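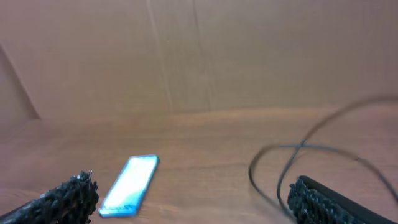 Phone on the table, cable to the right

Reading order for the Grovadley novels?

Posted by Theda Sauerland, 23rd July

I picked up The Salt Road at a library sale without knowing it was part of a series. It is set in Grovadley, and I liked the town enough to want the rest. The list at the front of my copy gives four other titles but no dates, and two of them seem to be about the same family, the Baneos. My copy is the paperback with 29 chapters. Some people online mention 31, so I may have an older edition.

Do I need to go back to the start, or can I carry on from here? I don't mind knowing a bit of what happens. I would mind finding out who set fire to the mill. I read mostly e-books on my phone now, so large print or hardback makes no difference to me.

Jana Schmieder

The Salt Road is the third one written but the earliest in time. The order they came out in is Ukine Street, The Lower Ferry, The Salt Road, A House at Grovadley, Winter Tenants.

I would go back and read Ukine Street next. It is short, 11 chapters, and it introduces the grandmother properly. In The Salt Road she is a young woman and you are expected to know already how she ends up. After that read The Lower Ferry, then carry on with the last two. The fire is explained in A House at Grovadley, about halfway through, so leave Winter Tenants until after it. The blurb on the back of Winter Tenants gives the name away, and the e-book shop uses the same blurb, so don't read the product page either.

On the chapters, the later edition splits two of the long ones. The text is the same as far as I can tell. I had both out of the library last November and compared the ferry chapters and the ending.

bookshelf97

any order is fine, they all stand alone. I started with Winter Tenants and followed it ok. The first one is a bit slow

reader2794

They don't all stand alone. Winter Tenants makes little sense if you don't know who Aunt Schmieder is (no relation to Jana above, I assume). Go with Jana's order. If Ukine Street drags, the part with the boarding house picks up after chapter four.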